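Can a Machine Do My Chores Yet? Frequently Asked Questions

Last reviewed 2026-09-11 by Yi-chun Pan, with shop-floor answers from Cheng-en Hsu

We get more mail about home robots than about anything else on this site, and most of it asks the same few things. Our answers are grumpier than the ones you'll find on a product page. We buy or borrow what we test, and we don't take money from the companies that make it.

Is there a robot I can buy today that will do housework?

One chore at a time, sure. Vacuuming, mopping hard floors, mowing a lawn with clear edges. If you mean one machine that walks into a messy bedroom and leaves it tidy, then no. Several companies will take a deposit for one. A deposit is a receipt for a promise, and we'd keep our money until there is a delivery date with a penalty attached.

But I saw a video of one folding laundry.

So did we. Look for four things when you watch those. Is the video sped up? Is there a cut between picking up the shirt and laying it down? Is a person steering the arms from another room? Is it the same shirt every time? Makers sometimes disclose these things in small type at the bottom, and sometimes they don't. We wrote to Totance in December asking how many of the clips on its home page were run without a person at the controls. We got a friendly reply and no number.

What did you find when you tested one?

The only general-purpose home machine we've had for any length of time is the Horkine, a wheeled base with two arms. We gave it 448 attempts at picking up a single household item and putting it in a bin. It did well with boxes, cans and anything stiff. It did badly with thin plastic bags, damp washcloths and anything lying flat against a sheet. The worst part for us was the confidence. It would close its fingers on air, travel to the bin, open them, and log the job as done. We had to check every one by hand, and at that point we might as well have picked up the sock.

Why is tidying so much harder than vacuuming?

A vacuum has one job and one surface. It can bump into a chair leg, turn around and still be doing fine. Tidying means deciding what each thing is, whether it belongs where it is, where it should go if it doesn't, and how to hold it on the way there. Packing up a box on a bed is a decent test. A fuzzy plush toy gives when you squeeze it. A toy hamburger doesn't give in the same way. A clear plastic bag is mostly shine and wrinkles as far as a camera is concerned, and a lacy hair clip will snag on whatever is next to it. Then there's the sheet underneath, which moves when you push on it. A ten-year-old sorts all this out while complaining about something else.

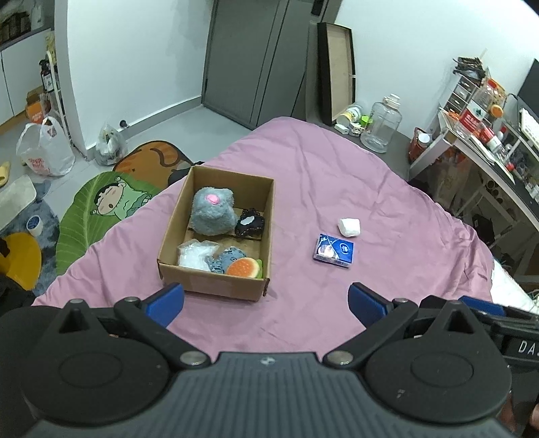
Will a home robot work if my house has stairs?

Most of the ones on sale roll on wheels, so they stay on whatever floor you leave them on. Legged machines that can climb do exist, but we haven't found one sold for ordinary homes that we would trust on a staircase with a child or a dog around. If you have two floors, plan on carrying the thing, and check the weight before you buy.

Do the robots learn as they go?

This gets oversold. What usually happens is that the company collects a lot of examples of people doing the task, trains its software on them, and sends out an update. Your own machine may remember a map of your rooms and the names you give things. Whether it gets any better at picking up your particular hairbrush is a question to put to the seller in writing. We asked Bellini that about its tabletop arm and were told that improvement was "ongoing." We haven't seen any so far.

What about the shop floor? Haven't robots been there for decades?

Cheng-en answers this one, having spent 17 years in a small packaging plant:

They have, and they're good at it, so long as the same part shows up in the same place facing the same way. We had an arm stacking cartons that hardly ever missed. Then purchasing switched to a thinner carton to save a few cents and the suction cups started pulling the flaps open. It took us most of a week to sort out. The cell needed a fence, a feeder, a fixture and somebody who knew how to restart it. When people say the factory is automated, walk over to the kitting bench or the returns table, where things come in mixed. You'll generally find people there.

Are returns and mixed bins going to be automated soon?

There are systems that handle part of it. Ask how often a person has to step in, and ask for the figure from a working site over a full shift. The Niltine picking station we looked at was quick with items it had been set up for. With new items it stopped and waited for help, and I'll give it credit for that. Stopping is a lot better than guessing. But the person it was waiting for was on the payroll too, and that person wasn't in the savings estimate.

How much should I expect to spend?

We won't print a price list, as it would be wrong by the time you read it. We will say that once you get past $2000 you should expect a real return policy, spare parts you can order yourself, and a plain answer about what happens when the company's servers go down. Watch for monthly fees. Some machines do very little without one.

Is there a privacy problem?

There can be. A machine that tidies has to look at your stuff, which means cameras pointed at your bedroom. Find out whether video leaves the house, who can view it, and whether a remote operator can take over. If the answer is buried in a policy that says "may" in every other sentence, assume they do.

So should I wait?

If what you want is clean floors, buy a vacuum and enjoy it. If you want the bed cleared and the toys boxed, wait. We would be glad to be proved wrong, and if a maker will lend us a machine for a month with no engineer in the room, we'll publish whatever happens.

Can I send in a question?

Please do, through the contact form. Tell us what chore you have in mind and what kind of room it's in. We don't answer questions about stock prices or when to invest.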